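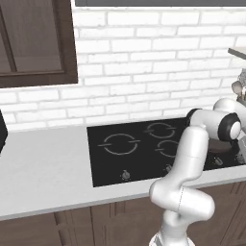 Cabinet and white brick wall above the counter

Gitirton Police Memorial and History Group
Minutes of the meeting held on Aug 31, 2024

Present: Eimear Doherty (chair), Uthai Nuchit, Cillian Nic Giolla, Bienvenido Malabanan, Parisa Kazemi (minutes)

1. Minutes of the last meeting

The minutes were read and accepted with one correction. In item 4 the name of the street was written as Hennessy Street. It should be Hennessy Lane. Parisa has changed it in the file copy.

2. The file of Patrolman Prallberg

Uthai reported on his reading at the county archive. He has now seen the inquest papers and both of the newspaper reports. The papers agree that Patrolman Prallberg went into the river at the Kitport landing to help a man who had fallen from a coal barge, and that both men drowned. They do not agree on the date. The inquest gives a night in March and the newspaper gives the night before it. Uthai thinks that the inquest is more correct, as the night sergeant signed it, but he asked that we do not print any date until he has seen the station log.

Cillian asked if the log still exists. Uthai answered that the archive lists it under the water department, and he does not know the reason for this. He has filled in the request form and the archive told him to wait.

There was a longer discussion about whether Prallberg was on duty. One newspaper says he was walking home. Eimear reminded the group that the memorial wall accepts officers who acted as officers, also when their shift was finished, so the question does not stop the application. Bienvenido did not fully agree. He would like the application to say clearly that the duty status is unknown, so that the state office does not send it back as it did the last time. Agreed that Bienvenido writes this paragraph and sends it to everybody before the application goes out.

3. Grave marker

Cillian visited the cemetery. The stone is standing but it leans toward the path, and the badge number can not be read. The cemetery office will permit us to put a small flat marker in front of the old stone. The price from the stone cutter is $800 with the lettering, and setting it in the ground is $100 more. The cemetery does not ask a fee.

Eimear asked if the family should be contacted first. Parisa has found a grandniece through the church and has written a letter to her, but there is no answer yet. It was agreed to wait for her answer before ordering. If she does not reply until the next meeting, Parisa will telephone.

The wording for the marker was discussed. Uthai prefers only the name, the rank and the year. Cillian would like to add "Lost at Kitport Landing." No decision was made.

4. Booklet

The booklet about the old precinct houses is ready except for page 8, where the map is printed too dark and the street names disappear. Bienvenido will ask the printer for a new proof. We order 100 copies, as decided before. Eimear would like the retired officers' association to receive theirs before the sale starts.

Parisa asked that the spelling of the Hennessy Lane house is checked one more time in the whole booklet, for the same reason as in item 1.

5. Call box

The Kitport hardware store has offered us an old police call box that was in its cellar. The door is missing and the inside is rusted. Cillian is in favor of taking it. Eimear is worried about where it can stay, because the storage room is already full with the uniform cases. Bienvenido can keep it in his garage until the winter, but not longer. Agreed to accept the box on this condition, and to write a thank you letter to the store. Parisa will do the letter.

6. Talks at the school

The school asked for a speaker on how the police worked before radios. Uthai is willing. He would like to borrow the wooden rattle and the lantern from the display case. Approved. He must sign them out in the book.

7. Other matters

Eimear asked the members to return the archive passes that they do not use, as the archive gives us only a few of them.

Cillian mentioned that the web page still shows the old telephone number. Bienvenido will correct it.

The date of the next meeting will be sent by email when the archive has answered about the log.

Actions
Uthai: station log, school talk
Bienvenido: paragraph on duty status, printer, web page, garage space
Parisa: grandniece, letter to hardware store, spelling check
Cillian: keep the stone cutter informed
Eimear: list for the retired officers' association

Minutes written by Parisa Kazemi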